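Mobile mechanic wants to do my timing belt in the driveway. Good idea or not?

Posted in Cars & Repairs by Ruoxi Kong, December
3 min read

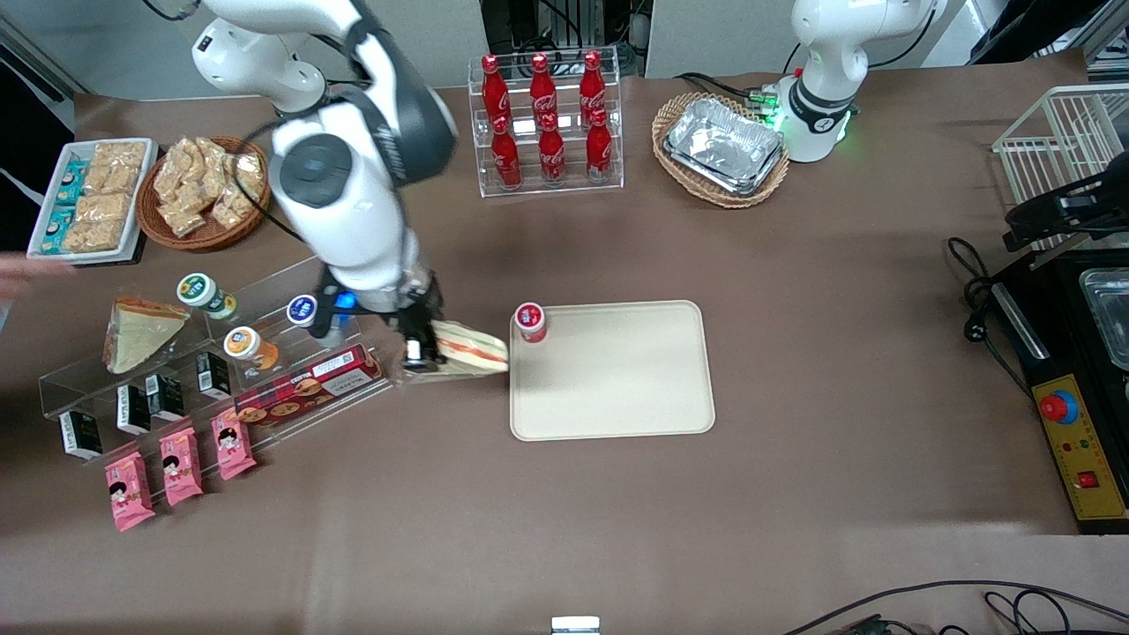
My car has 139 thousand miles on it and the timing belt has never been changed as far as I can tell. I bought it used and the folder that came with it has oil change receipts and a set of tires, but no belt. The shop I normally go to in Treltham can't take it until after the holidays and wants to keep it for two days.

A mobile mechanic I found through Forura says he can do the belt, tensioner and water pump in my driveway on a Sunday. He has replaced my front brakes before and I had no problem with that. His price is a good bit lower than the shop. What worries me is that this is a bigger job. The driveway slopes a little toward the street, and I have a one-car garage that is full of stuff but could be cleared.

Is a timing belt a reasonable job for a mobile mechanic, or should I wait for the shop? The car runs fine right now. I drive 26 miles each way to work.

Chia-jung Au

I worked in a shop for a while and then did mobile work, so I have done this job both ways. It can be done at a house. On most four-cylinder cars with the engine mounted sideways you support the engine with a jack, take off one mount, remove the crank pulley and covers, and go from there. Nothing about it needs a lift, although a lift is nicer.

The slope is the part I would fix. He will want the front wheel off and the car on stands, and that has to be on level concrete. Clear out the garage, or at least enough of it that he can get the front end in with room to stand on the passenger side. Ask him how much space he needs before you start moving things.

Before you say yes, ask him these:

Does he have the locking tools for your engine, or does he mark the old belt with paint? Some engines are fine with marks. Some are not.

What brand are the parts, and is it a full kit? You want the belt, tensioner, idlers and pump together. Get the part numbers in writing.

Who refills and bleeds the cooling system, and does he take the old coolant away with him?

What is the warranty on labor, and is he insured for work on your property?

What happens if a bolt breaks or the crank pulley won't come off? In a shop the car just stays on the lift another day. In your garage it could be stuck there, and you need to get to work on Monday.

Also look up whether your engine is an interference design. If it is, a belt that lets go can bend valves, and then you are looking at a bill of 3,000 dollars or more. With no record of a change, I would take the first good appointment you can get. If his answers are solid, let him do it. Keep the invoice with the mileage written on it.

luvow_tseng

I wouldn't. Brakes are one thing. My cousin had a belt done in a parking lot and it was one tooth off and the engine light came on the next day. The guy did come back and fix it but it took him 2 more visits. If the car runs fine just wait for the shop.

Ruoxi Kong

Thanks both. I looked it up and mine is an interference engine, so I don't want to wait that long. I sent him the list. He has the locking tools and quoted a full kit with part numbers, and the labor warranty is 12 months. He hasn't answered about the insurance yet. I'll start clearing the garage and won't book until I hear back on that.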